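From: Sollano sim group
To: Wellier manipulation list
Date: 6 June 2022
Subject: Re: texture randomization and the wrist view

> We tried your settings in Xue and got the opposite ranking. With walls
> and floor randomized, our two-arm policy did fine from the head camera
> but lost ground as soon as we added the wrist cameras. Did you change
> the object meshes as well, or only the materials? And do you re-sample
> the room when the arm resets?

Only the materials. The meshes are the same low-polygon ones we have had since October, and we left them alone on purpose so that any change in the numbers would come from the surfaces. The room is sampled once per episode and then held. We tried re-sampling in the middle of an episode and dropped it, as training got slower and the final policy was no better.

On the wrist cameras, I think we are seeing the same thing you are. Our first run used 1,000 rooms, and every wall, floor and table got its texture from one pool. Objects drew from that pool too. In the head view this doesn't hurt much, as there is enough of the room to tell a wall from a thing you can pick up. Up close there is a lot less to go on. A wood-grain object over a wood-grain table gives the policy very little color contrast, and the outline has to do most of the work.

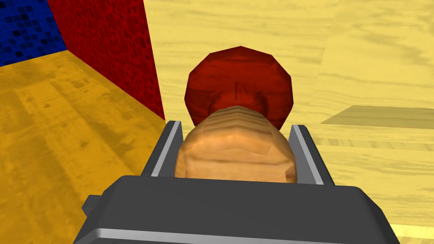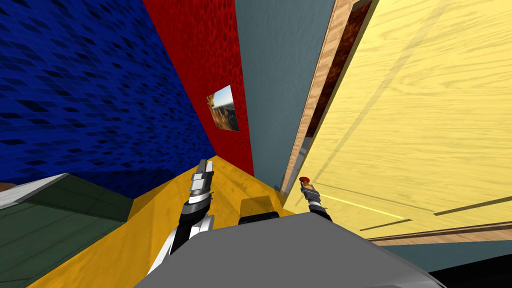 Same room, from the wrist and from the robot's body.

What helped was splitting the pool in 2. Surfaces draw from one half, objects from the other, with the halves swapped at random between episodes. The policy still sees every texture on both kinds of thing over a full run, but never the same one on both in a single room. We trained 11 seeds this way and the gap between head-only and head plus wrist closed in all but 2 of them. Those two failed early in both setups, so I would not read much into them.

We also tilt the head camera at the start of each episode, up to 30 degrees of roll. I had expected to take that out again. It costs some training time, but without it the policy leans on the line where the floor meets the wall, and it gets worse when the camera mount is off by a little.

Things we have not tested: lighting (fixed in all runs), clutter beyond a few objects, and any real robot. The Wuston arms are not wired up yet, so please don't quote these as transfer results.

If you want to check this on your side, the cheapest test is to keep your current policy and run it in rooms where the held object and the table share a material, then in rooms where they don't. If the wrist-camera runs split and the head-only runs stay flat, you have our problem. If both stay flat, it is something else – I would look at the wrist crop next, as ours is wider than the default.

The config with the split pool is in the Sollano branch, under the materials folder. The swap is off by default, so turn it on before you compare.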